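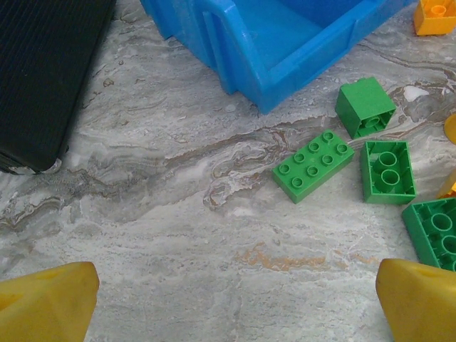 Fig. 1. Wrist view, block task. Gripper open, green bricks lying every which way, bin behind.

Notes, session 4: teaching by hand and by remote control

Recap. Two ways to get a demonstration into the machine. (a) Kinaesthetic — you hold the arm or gripper and move it through the job yourself. (b) Teleop — you stay at the desk and drive it with the leader handles. Both end up as the same thing on disk: pictures, joint angles, gripper opening, time stamps.

By hand: quick to learn, you feel contact. Your own arm gets into the overhead view though, so check before saving.
Remote: cleaner pictures, slower. Most people close the gripper too early the first few goes. Practise on the Mandagi bench first.

Look at Fig. 1 again. What the policy gets is this view and not much else. Bin is only partly in shot. One green brick studs up, others on their sides or upside down with the tubes showing. Same brick, very diffrent grasp. Studs up: come straight down, fingers on the long sides. Upside down: grip the outer walls, stay out of the hollow. On its side: whichever pair of faces is clear of its neighbours.

Also the floor. Marble pattern, grey swirls, veins. Shadows too. If every demo is on one floor the policy may well learn the floor. Move things between runs.

Recording rules (Folville set)
- 100 demos per pair, by hand
- 100 demos per pair, remote
- one brick per demo, start open, finish open
- pause a moment over the bin before letting go
- fumbled it? carry on and recover, then tag it "recovery". Dont delete.
- no talking to your partner mid-run, you will drift

Last year's set had 1537 demos in total, 76 thrown out, nearly all for missing gripper data. Check the gripper trace is not flat before you go home!

Finger pads: spares are printed in Flillament, bottom drawer. Swap both sides together or the grip goes off centre.

Upload to Clotolex, one folder per pair, hand and remote kept seperate. Folder name = pair number then method.

For next time: replay five of your own demos at half speed. Write down where you hesitated. Half a page, bring it on paper.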